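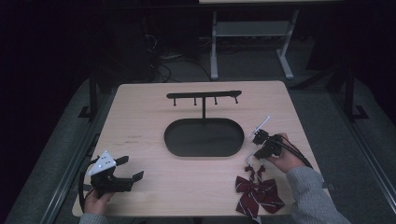

Dalva Cavalcanti wrote to us in April that she had expected to be bored by the second afternoon and instead found herself arguing with her sister over dinner about the best way to hang a necktie. She had been one of the first people to try the Fenik hand grippers for us, and she ended her note by asking when we would be needing people again, and whether she could please have the chair by the window.

Well, Dalva, we need people again now! Plokar is looking for 18 paid participants for the second round of the Fenik user trial, which will run at our workroom on Honorato Street in Bredia. If you are patient, reasonably handy and willing to tell us plainly when something annoys you, we would love to hear from you, and you do not need to know the first thing about robots.

A little about the product, for those who are new to us. Fenik is a kit made up of a pair of hand-held grippers and the software that goes with them. You hold one in each hand and do an ordinary household job with them, such as hanging up a tie or putting small things away, and the kit records how you moved so that a robot arm can later be taught the same job. We sell it to small workshops and college labs that would like to teach their robots something useful without hiring a programmer for every new task. The first version has been out for a while now, and customers have been kind about it, but they have also told us that the grip gets tiring and that the setup guide was clearly written by engineers (it was, and they have been spoken to). The new version is meant to fix both, and this trial is how we find out if it does.

What you would be doing

Each participant comes in for four sessions, spread over two weeks, at times we work out together. You will sit or stand at a table, whichever you like better, and do short tasks with a gripper in each hand. Most of them involve clothing accessories and other small soft things - ties, bow ties, ribbons, scarves - that have to be picked up, turned around and hung on a stand or laid out flat. Soft things are fussy, and you will drop them. Everybody here drops them, including the people who designed the grippers, and we learn a good deal from the drops, so please do not let that put you off.

Between tasks we stop and talk. We will ask how your wrists feel, whether the cables get in your way, and which parts of the guide you had to read twice. In the last session you will unpack a kit from its box and set it up by yourself with only the printed guide, while one of us sits nearby and tries very hard to keep quiet.

A session lasts two and a half hours with a good long break in the middle. There is coffee and tea, and usually something baked.

Who we are looking for

You should be 18 or older and comfortable using both hands for short stretches. Left-handed people are especially welcome, as we did not have nearly enough of them last time. So are people with small hands or large ones, and people who have worked with their hands for a living: tailors, florists, line cooks, nurses, anyone in that way of life. If you have had a wrist or shoulder injury, please mention it when you write. It will not rule you out, but we would like to plan the tasks with you.

We can't take people who work for a company that makes a competing product, or anyone in the immediate family of our staff. Sorry, cousins are fine.

Pay

We pay $505 for the full set of four sessions, plus $40 toward travel. If you need to stop partway through, you will be paid for every session you started. We record your hand movements and your spoken comments. Your name is kept apart from the recordings, and you may ask us to delete your part at any time before the trial closes.

How to apply

Write to the Fenik trial desk at Plokar, or stop by the front office on Honorato Street and ask for a form. Tell us a little about yourself, which hand you write with, and which times of day suit you. A few lines will do nicely, though we do enjoy the long ones. Please get your note to us by 22 October 2021. We answer everyone, including those we can't fit in this round, and with your permission we will keep your name for the next one.

Parking is behind the building. The side door sticks a bit, so give it a good push.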